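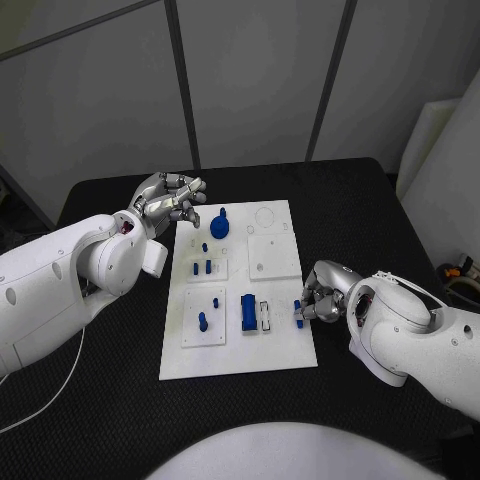
Every parenting and home blog I read is on the capsule-toy thing again. Twelve toys, a nice shelf, the rest in the attic, rotate on the first of the month. I'm against it. Writing this at 6 a.m. before anyone is up so bear with me.

First, the rotating. Who is doing it? Me. I did it from January to May, three bins, labels, the whole deal. Every swap took a whole evening and then my son asked for the one thing at the bottom of bin three. Every time. Garage, flashlight, digging around in my socks. No thanks.

Second, the shelf. The shelf people recomend is from Fontana and costs 326 dollars before shipping. For a shelf that holds twelve things. We have a bookcase from my aunt's old place in Caton that holds everything and leans a little, so we screwed it to the wall. Done.

Third, and this is the part that gets me going. The idea that a kid with a lot of toys can't play. My friend Rokeya Bhuiyan has three kids in 600 square feet and the toys are just out. Train track under the table for weeks. You step over it. Those kids will build one thing for four days because no one makes them put it away at five o'clock. My own two do the same at her place and then come home to the tidy shelf and whine.

I know the other side. Shafiq Rathnayake down the hall swears by it, says his daughter calmed right down when they cut back. Fine. I believe him. She's also one kid, and she turned four the same month, and four is a lot calmer than three at least in my house.

And yes, get rid of stuff. Broken things, party favor junk, anything that sings. We gave away two bags last spring and I'd do it again tomorrow. That's just cleaning though. It doesn't need a philosphy or a printable chart.

What I'd keep from all of it: a lid on the small pieces. A path from the bed to the door at night. One surface in the living room that belongs to the grown ups, ours is the top of the piano.

Everything else can stay on the floor till Grandma comes. She's due at noon, so I should probably go find the floor.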